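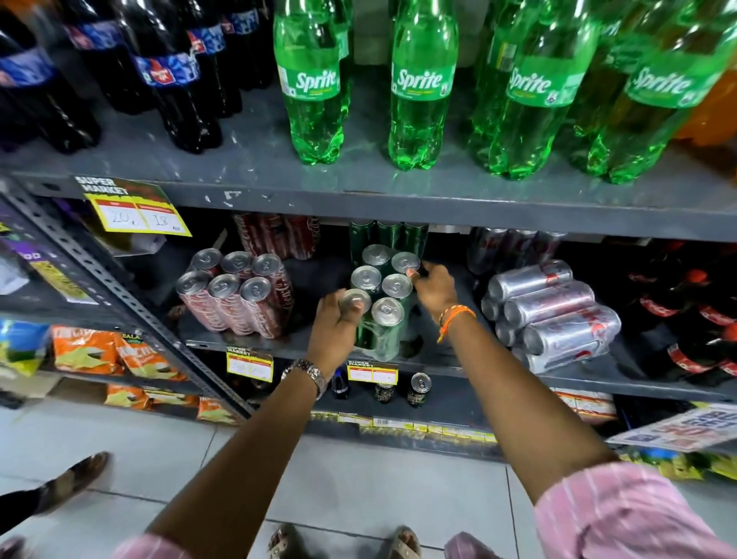 July, evening. Attended the Seneck open day on behalf of the regional office. Doors opened at 9 and the delegation was received in the main hall, where safety cards were issued and the programme for the day was confirmed. The morning was given over to shelf work in the grocery trade, with particular attention to the handling of multipacks.

The first session dealt with manual practice. Our hosts hold that a shelf robot must be judged against the same task done by a person, and the visitors were asked to follow the handling of canned drinks in shrink wrap before any machine was switched on. The points recorded in my notebook were the support given from below, the position of the second hand, and the clearance under the shelf above. Film-wrapped packs are considered difficult. The wrap gives under pressure, reflects light into the sensors and offers no fixed edge.

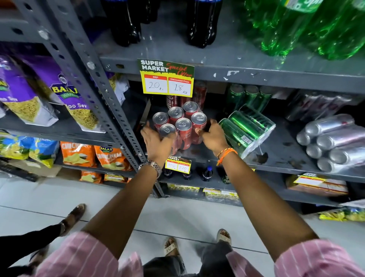
Following a short recess, the Rosidora arm was demonstrated on a test bay. It completed 31 placements before the operator paused it to adjust the grip force. Two packs were set down crooked and were left that way so that visitors could examine them. The speaker acknowledged that price cards clipped to a shelf lip remain a frequent source of error, as the arm may brush them on the way in.

The Selora planning software was presented after lunch. I found this portion less satisfactory. The figures on the slides were drawn from a trial of 200 packs at the Bortolotti warehouse, and no breakdown by package type was offered. I requested one in writing and was told it would be forwarded to the office.

Questions were taken until 4 p.m. Several concerned staffing, and the answers were courteous but general. Brochures collected for the file. Travel claim to be submitted tomorrow, with the parking receipt attached.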